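**Omavik Tabletop Objects – Data Card**

Last revised May 19, 2025. Maintained by Fulvio Bassi for the Omavik collection.

## Scope

The Omavik collection documents small household and play items placed on a work table. It covers the condition in which items are laid out, the labels given to them, and the way they are returned to storage after a session. The current release contains 1000 records in 13 object groups.

Records were prepared at two sites, Biltham and Kekamar. Both sites follow the same labeling guide. Differences in lighting between the sites have been left uncorrected.

## Object labels

Labels use plain descriptive words. Annotators record color first, then general form, then any marking that can be seen without handling the item.

- `ring` – any closed, open-centered item, whatever its original use.
- `sheet` – thin, flat plastic or paper. Add `translucent` where the table surface shows through.
- `figure` – an item with a body and distinct parts. Use only when the annotator is confident of what the item represents.
- `small_item` – everything else under the size limit, including items whose identity is uncertain.

Where two annotators disagree, the more general label is kept. The earlier label `toy` was withdrawn in April and its records were reassigned, mostly to `small_item`.

## Table surface

The table is to be recorded as `wood_light` when the grain is visible and pale. Reflections on plastic are not to be labeled as separate objects.

## Known limitations

1. Translucent sheets are under-labeled in the Kekamar records. A second pass has covered 3 of the 13 groups.
2. Partly hidden items carry no estimate of their full outline.
3. Color names are not calibrated. `Orange` in particular covers a wide range of shades.
4. Items of mixed color are listed under both colors, as with the small orange and white object at the right end of the pale plastic sheet. Its black dot and white ridges go in the markings field. The lime green ring on the same table has its own entry.
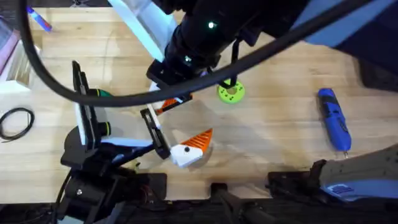

## Contact and changes

Corrections should be sent to Fulvio Bassi with the record number and the proposed label. Version 2 of the labeling guide applies to all records in this release. Records exchanged with the Santoro collection keep their original numbers.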